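2019-09-05

Bench notes, tabletop for the small parts station

The new top went on this morning. It replaces the white one from June, which showed every scuff and threw the lamp straight back at you. Material is the gray wood-grain laminate from Lacroix, the Congate pattern, order line 1,578. It came as one board, already edged, with 2 spare strips of edging taped to the back. The strips are in the long drawer under the vise.

Dry fit first. The back left hole was off by a few millimeters, so I opened it up with the round file and put a wider washer under the screw. The other holes lined up. All screws are hand tight plus a quarter turn. Please don't use the driver on them, the inserts in the frame are old and one has already been glued back once.

The board is 110 cm on the long side, a little shorter than the old one. That leaves a gap by the wall where the lamp cord can drop through. I'll leave it open for now – a brush strip would stop screws from rolling down there, but the one on the shelf is too stiff.

Cleaning: wiped down with warm water and a drop of dish soap, then a dry cloth. The Dritach spray left streaks on the offcut, and on this pattern they are hard to tell from the grain until you get low and look along the surface. Soap and water only, unless we find something better.

Light is the open question. With the ceiling lights alone the top looks flat and even. With the bench lamp on you get bright areas and soft shadows, and the grain changes tone with them. Small dark parts are easy to find anywhere. Small gray parts are going to be a nuisance, most of all when they lie in shadow. I dropped 5 zinc washers on it and had to feel for the last one.
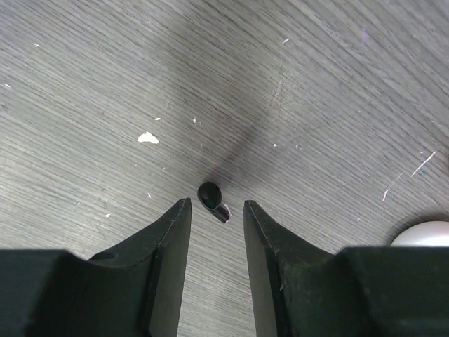
Photo: Eleo workshop

The grain runs on the diagonal from this side, light streaks against charcoal ones, with the shadow lying across the middle. The upper corners are much brighter. I want to try the lamp farther back and higher, with the paper diffuser on, before anyone drills for a second bracket.

To do:
Move lamp, try diffuser
Felt pads under the parts trays
Look for a softer brush strip for the gap
Old white top is behind the door, free to anyone who wants to cut it up for shelves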